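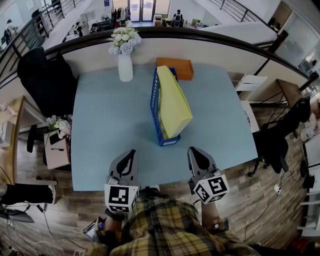

Our house rules for hand-held gripper work got a rewrite last week, and I promised a couple of you on the Irngate thread that I'd post the new ones, so I'm finally doing it. August 8, 2025 is the date on the sheet if you want to know which version you're reading.

The old rules came from January and ran to 2 pages, mostly written by me in a hurry. Plenty of it was common sense and some of it was just wrong (sorry!). The new sheet fits on one side of paper.

First one: markers stay clean and uncovered. The black and white cube is how we know where the gripper was, so no fingers over it, no sleeves, no tape on the faces. Savvas Athanasiadis went back through 154 takes from the spring and the ones we had to throw out were nearly all thumbs. Mine included, I'm afraid.

Second: start and finish with both grippers open and held over the near edge of the table. Hold for a slow breath, then go. It feels silly the first few times and then you stop noticing.

Third, and this is the one people argue with me over: move at the speed you'd want the robot to move. I'm naturally a grabber. Give me a folder and I'll yank it. But a yank teaches a yank, so now I go slower than feels normal, and I keep the jaws where the camera can see what they're closing on.

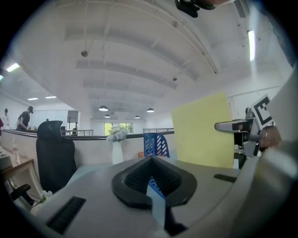

Gripper view, with the yellow stuff right up close and the flowers off to the left.

Fourth: write down a bad take as a bad take. We used to quietly delete them, and then the Spanos folder said 118 and the log said something else, and I lost a whole afternoon to it. Now a fumble gets an F next to it and stays put until somebody else has looked.

Fifth is about background. Leave the room alone during a take! If a chair is out, it stays out. People can walk around and get on with their day, that's fine by me, I'd like the thing to cope with a real room. What I don't want is somebody tidying the table between one take and the next without noting it.

Still undecided: breaks. The Stallier folks stop every 20 minutes, I'd happily go longer, and my wrists disagree with me. For now the sheet says "when your hands get tired," and that needs a proper number before we start the next batch. If your group has one that works, leave it in the comments and tell me how you got to it.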